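Print this page | E-mail this page

Jan 26, 2024
By the Zirkcombe Course Materials Group

Chapter 4
Comparing Hand-Held Grippers

4.1 Scope of the chapter

Chapter 3 treated the gripper as a part bolted to an arm. The present chapter takes it off the arm and puts it in the operator's hands. A hand-held gripper has the same jaws as its arm-mounted counterpart, but the motion comes from a person and the pose is recovered from measurement. The quality of the comparison depends on that measurement at least as much as on the jaws.

Two designs are used throughout. The Clikodance has a rigid outer shell and a short jaw travel. The Fikre has a longer travel and a more compliant tip, and its behaviour under side load is harder to model. Both accept the same marker mount, so a pose recorded with one can be set against a pose recorded with the other without a change of coordinate convention. Readers working from the July printing should note that the mount offset in Table 4.1 has been corrected.

4.2 Pose from markers

A single square fiducial gives a full six-degree-of-freedom pose in principle. In practice the estimate degrades when the square is small in the view or seen nearly face on, where two tilt solutions can fit the corners almost equally well. A cube with a pattern on several faces reduces the difficulty. When more than one face is visible, the corners can be solved together as one rigid body, and a face seen at a steep angle still contributes some constraint.

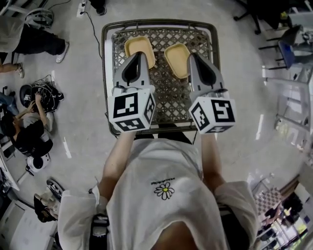
The joint solution assumes that the geometry of the cube is known. Errors in face placement appear as a jump in the estimated pose whenever a face enters or leaves view. The jump is easily mistaken for hand tremor. It should be looked for first in slow trials, in which true motion between samples is small.

Two-handed work adds a second cube and a further requirement: every pattern must carry a unique identifier. Repeating an identifier across the left and right units produces swaps that no amount of filtering will remove. Relative pose between the grippers is usually of more interest than absolute pose. Where a single camera sees both cubes, the camera pose cancels out of the calculation - a considerable convenience if the camera is worn on the head.

4.3 Choice of task

The test task should exercise the property under comparison. Lifting a shallow tray by its rim tests tip alignment and grip depth, and says little about maximum force. Deep containers reverse the emphasis. A perforated work surface is acceptable for either, provided the openings are too small to admit the jaw tips.

Operators differ in reach and habit. Each operator should therefore use both designs, with the order alternated between operators to limit the effect of practice. Failed grasps are kept in the record and coded by cause:

- tip missed the rim
- tip met the rim but slipped
- marker lost during approach
- operator stopped the trial

The third code belongs to the tracking system and is reported separately from the grasp rate. Combining it with the others penalises whichever gripper happens to hold its cube at the less favourable angle.

4.4 Transfer to the arm

A result obtained by hand holds for an arm only within the arm's own limits of speed and reach. Section 4.7 replays the recorded trajectories on the Umosport controller and examines where they must be slowed or rejected. The jaw command is treated as a separate channel, as its delay seldom matches that of the arm joints.

Related items
Chapter 3: Arm-Mounted Grippers and Tool Flanges
Chapter 5: Camera Placement and Calibration
Appendix B: Marker Cube Drawings
Errata to the July printing

Print this page | E-mail this page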